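木質フローリングの表面仕上げ表示、Gunurhamで統一様式に移行へ

2020年11月9日

建材流通のBovudardは、Gunurham地区の取扱店に納入する木質フローリングについて、表面仕上げの表示様式を統一すると発表した。対象は複合フローリングと無垢フローリングの計797品番。光沢度、塗膜の種別、基材の区分、推奨する清掃方法を一枚のラベルに集約し、梱包箱の短辺側に貼付する。

これまで同社の取扱品では、製造元ごとに光沢の表記が異なっていた。「つや消し」「半つや」「三分つや」などの語が併存し、測定角度の記載がない品番も多かった。設計事務所から届いた仕様照会のうち、光沢と塗膜に関するものは6月までの集計で574件に達した。照会の多くは、増張りや部分補修の際に既設材と同等の仕上げを指定する目的だったという。

新様式では、光沢度を入射角60度の鏡面光沢度で表し、数値を7区分に整理する。区分は最もつやの低いものを1とし、数字が大きいほど反射が強い。従来の呼称は併記できるが、区分番号より小さい文字で印字することを条件とする。塗膜はウレタン系、UV硬化系、オイル系、ワックス系、無塗装に分け、再塗装の可否を記号で示す。オイル系と無塗装の品番には、施工後の初回塗布までの期間も記載する。

基材の表示も改める。合板、中密度繊維板、集成材、無垢材の別を明記し、化粧層の厚さを0.1ミリ単位で記す。化粧層が薄い品番は研磨による再生ができないため、研磨不可の記号を必ず付ける。同社によると、改修現場で化粧層の厚さが確認されないまま研磨が行われ、張り替えに至った事例が報告されていた。

測定は試験機関のHonoratoが受託した。各品番について製造ロットの異なる試験片を用意し、長手方向と幅方向の双方で光沢度を測る。木目の凹凸が深い浮造り仕上げは値のばらつきが大きいため、平均値に加えて最大値と最小値を記録する。ラベルに載せるのは平均値のみとし、残りの値は技術資料として取扱店に配布する。試験は温度と湿度を管理した室内で行い、試験片は測定前に同じ条件下で静置する。

色調については今回の統一対象に含めない。樹種や着色剤による差に加え、経年変化の幅が大きく、単一の数値では補修時の照合に使えないとの判断による。同社は代わりに、品番ごとの色見本板を取扱店に常備する。見本板は遮光箱に保管し、交換時期を背面に記入する方式とした。

価格表と発注コードは変更しない。旧ラベルの在庫は順次出荷し、混在期間中は納品書に新区分を追記する。すでに施工済みの物件についても、品番が判明していれば取扱店で区分を照会できる。
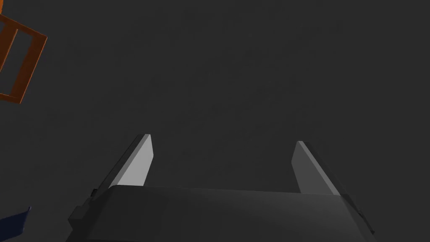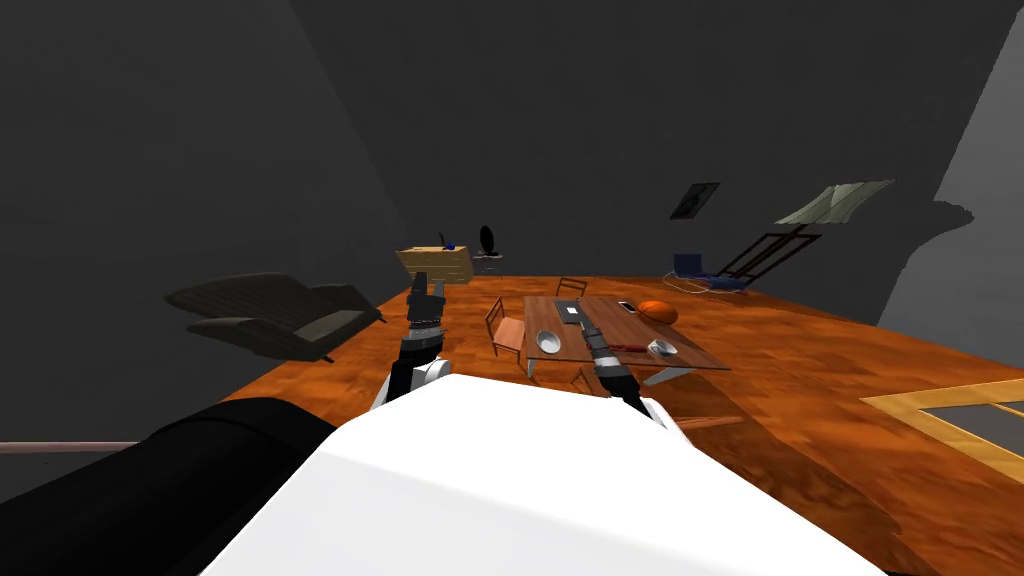
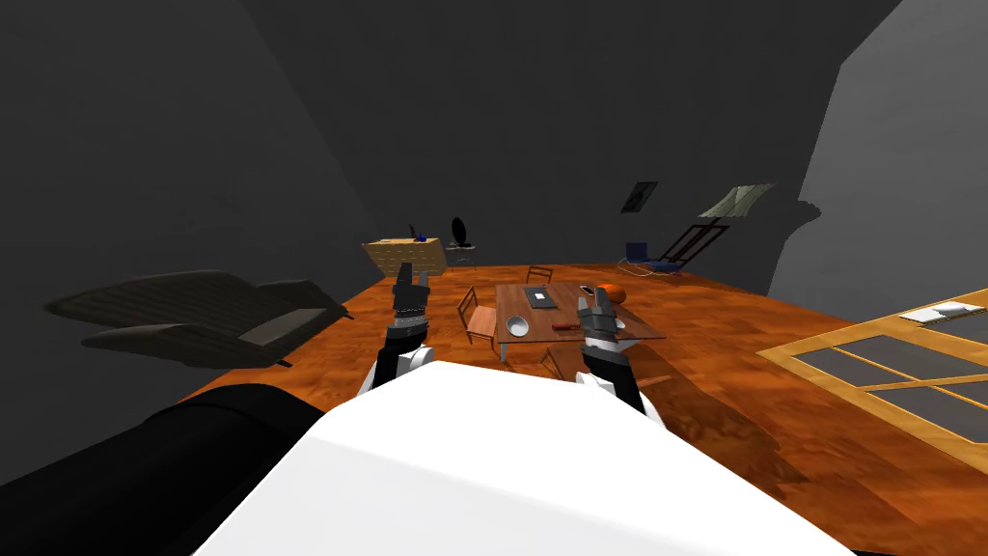 取扱店向けには、区分番号の読み方と仕様書への転記例をまとめた手引も配布される。手引では、光沢度の値だけで床材を選ばず、壁の明度と床の張り面積を併せて検討するよう求めている。3枚目のように、橙みを帯びた茶色の木目床が広く続き、暗い灰色の壁が立ち上がる内装では、壁からの反射光が少なく、床の仕上げの差が室内の印象に表れやすい。手引はこうした配色の場合、区分の近い見本板を並べ、窓側と室内側の両方から確認する手順を示した。照明の位置が未定の段階では、区分を仮指定とし、器具の配置が固まった後に再確認する。

ラベル情報の登録には、建材データベースのRateoを用いる。登録項目は品番、区分番号、測定値、基材、化粧層の厚さ、塗膜種別で、取扱店は品番を入力して検索する。初回に公開するのはおよそ200品番で、残りは測定が完了したものから追加する。製造元が塗料を変更した場合は再測定の対象となり、旧データは改訂履歴として残す。

一般の施主向けには、区分番号と清掃方法に絞った簡易版を店頭で配る。樹脂ワックスの使用可否、水拭きの可否、使用できない洗剤の種類を掲載し、塗膜種別の記号はラベルと共通とした。床暖房への対応可否は現行の表示を継続する。階段材と框材は当面対象外で、同社はフローリング全品番の測定を終えた段階で扱いを検討するとしている。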